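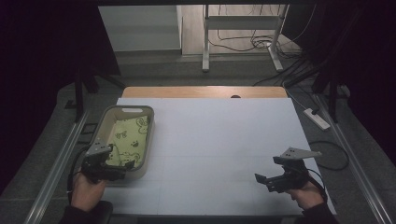

Workshop Tips: Comparing Hand-Held Grippers on Household Tasks

Greenwood Workshop Resource Pages — Grippers and Fixtures

The following recommendations are intended for staff and visiting users who wish to compare two or more hand-held grippers before committing to a purchase or a long loan. They were compiled by Howard Bloxham, with corrections from Barry Goodall, and were last revised in October. The Draver and Cakance grippers mentioned are those held in the Greenwood tool store at the time of writing.

Choosing the task

Use ordinary household items. A folded cloth in a plastic basket is the standard first task at Greenwood, and users are asked to complete it before moving on to cups, lids or cutlery. Cloth shows up weak jaw alignment very quickly. A gripper that closes slightly off center will still hold a block of wood but will let the corner of a thin fabric slide out.

Printed cloth is preferred over plain. A small repeated pattern gives the reviewer something to follow on video when the fabric bunches or turns over. Keep the same cloth for the whole comparison, and refold it the same way before each trial.

Baskets should have a firm rim. Record whether the jaws clear the rim on the way in and on the way out, as the two are often different once the gripper is carrying something.

Preparing the table

Lay a flat white board over the tabletop. Light fabrics remain easy enough to see against it, and dark jaws stand out well. Wipe the board before each session. Dust on the surface affects how readily cloth slides, and results taken on a dusty board should not be compared with results taken on a clean one.

Place the basket to one side and leave the other side clear for unfolding. After half of the trials, move the basket to the opposite side and repeat. Most users are noticeably better with one hand, and a comparison made from one side only will favor whichever gripper was in that hand.

Cables

Cables account for more spoiled trials than any other cause recorded in the workshop log. Let each cable fall to the outside of its own hand. A cable crossing the board will drag the cloth or catch the basket. Check for slack by reaching to the far corner of the board with each hand in turn; if a pull can be felt at the wrist, the cable is too short.

Spare length should be coiled and set down away from the user's feet. Power strips belong on the floor beside the table, never on the work surface.

Mounting plates

Tighten the bolts on the top plate before the first trial and again after every 30 trials. The Draver plate is known to work loose in warm weather. If a plate is tilted to suit a camera, note the angle, and do not adjust it partway through a comparison.

Running the comparison

Complete 62 trials with each gripper as a minimum. The Grorklow trial sheet is suitable for this purpose and has a column for partial grasps, which should be marked separately from drops. Users should change grippers at set intervals — practice alone will otherwise flatter the one tried last.

In the most recent comparison, 471 trials were logged across both makes. The Cakance jaws performed better on a single layer of cloth. The Draver jaws were preferred for lifting a folded stack, although Mr. Goodall found the handle tiring after some 88 lifts and has asked that a softer grip be fitted before the next round.

Storage

Close the jaws fully before putting a gripper away. Remove lint from the jaw pads with a dry brush; solvents must not be used on the Cakance pads. Return the cloth and basket together to the lower shelf, with the trial sheet inside the basket.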